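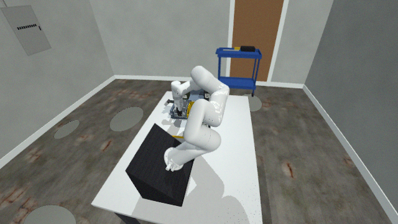
2 min read

Speaker notes, Brellstead session, 23 July 2020

Right, hello everyone. I'm going to talk about house rules for robot cells, and I'll try to keep it to the bits people get wrong (me included!).

Slide 1. Start with the table. One arm, one white table, gripper down low over the fixture. Ask the room: what would you check before pressing go? Wait for answers. Someone always says the emergency stop. Good, but keep going.

Slide 2. Rule one, write down what lives on the table. If a part is allowed to sit near the fixture, it goes on the layout sheet. If it's not on the sheet, it comes off. Thoa Âu wrote our first sheet and it fitted on a side of A4, so no excuses about paperwork.

Slide 3. Rule two, same layout in the simulator and on the floor. We ran 1,563 simulated cycles at Tesunura before anyone touched the real arm, and then found the two layouts didn't match by 80 mm. Painful! (Pause here, let them groan.) Now whoever changes one changes the other, and signs for it.

Slide 4. Rule three, go slow first. The first 3 runs after any change are at reduced speed with a person at the stop button. Anselmo Salazar will want to argue about this one, let him, he's got good points on short jobs.

Slide 5. Look behind the arm too. Elbows swing, and we all watch the gripper. Mark the full reach and keep carts and doors outside it.

If there's time: the Lanska checklist, more than 72 lines when we got it. Show how we cut it down. Then questions, and remember to repeat them for the people at the back.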